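The Cup Goes In Last

Hanne Kauppinen has a rule about the kitchen on the second floor at Saarela, which is that you may not help. You may stand by the fridge. You may drink your coffee. If the robot stops with one hand over the sink and does nothing for a while, you are to leave it alone, because it is thinking, or because it has crashed, and either way it's her problem.

Kauppinen runs the planning side of Felen, the software that decides which thing a two-armed robot should do next and which of its hands ought to do it. The moving itself belongs to another piece of code called Haven, and to Thirumalai Devadiga, who sits at the next desk and takes a dim view of planners. "Hers says put the cup in the dishwasher," he told me. "Mine has to find out that the dishwasher has a door."

It's an old quarrel in robotics, and they conduct it politely, mostly in code review. Felen thinks in short sentences: pick up cup, place cup, check cup. Haven thinks in joint angles, and checks its sums 300 times a second to make sure the robot isn't about to put an elbow through the worktop. Between the two there used to be a gap, and things fell into it. Usually crockery.

The trouble with loading a dishwasher is that it's a low job done by a tall machine. A robot that leans down with one arm has to do something with the other, and for most of last year the other arm simply tagged along, wherever the sums left it. That was fine until it met a tap. Devadiga's answer was to make the idle arm a proper part of the plan, with its own place to be and its own list of things to avoid.
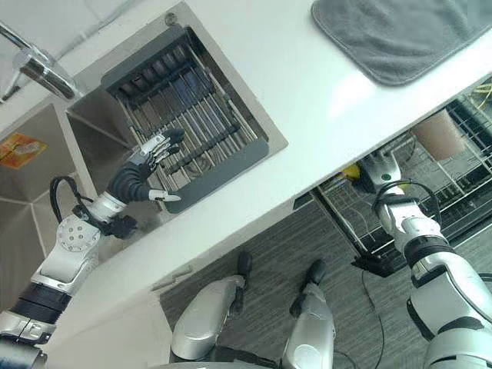 This sounds obvious, and Kauppinen is happy to say so. It also took until February to work, and made everything slower. With both arms in the plan, the search had far more ways to go wrong and felt obliged to look at a good many of them. The worst run in the logs spent 238 seconds deciding how to let go of a spoon. Somebody printed out the graph and stuck it to the fridge, where it still is.

The fix came from Lempi Lehtinen, who does perception and had been hoping to stay out of it. Her part of the system works out where the rack is, which is harder than it should be. A dishwasher rack is mostly holes. Depth cameras look at thin shiny wire and report either nothing at all or a sort of fog, and the planner had been treating the fog as solid. Half of those long searches were the robot looking for a polite way round something that wasn't there.

Lehtinen stopped trying to see every wire. Her code now fits a known model of the rack to the few bits it can trust, then hands the planner a clean shape and a number saying how sure it is. When the number is low, Felen asks for another look before it moves. "It's what you'd do," she said. "You'd bend down and squint."

All of it gets replayed in Clodance, the team's logging tool, which has a timeline, a great many coloured bars and a search box that only Devadiga can get any sense out of. There are 2294 runs in there now. I watched two of them, and would say the format has limited appeal as television, though the second had a good bit with a saucer.

What I did notice was the order. Given a sink and a rack, the planner likes to leave the cup until the end, for reasons that are in the cost function somewhere and which Kauppinen has so far declined to go and find. Devadiga thinks it's a bug. She thinks it's a preference. They have a ticket open on it, marked low priority, and the last comment is a thumbs-up from Lehtinen, who hasn't said which of them it was for.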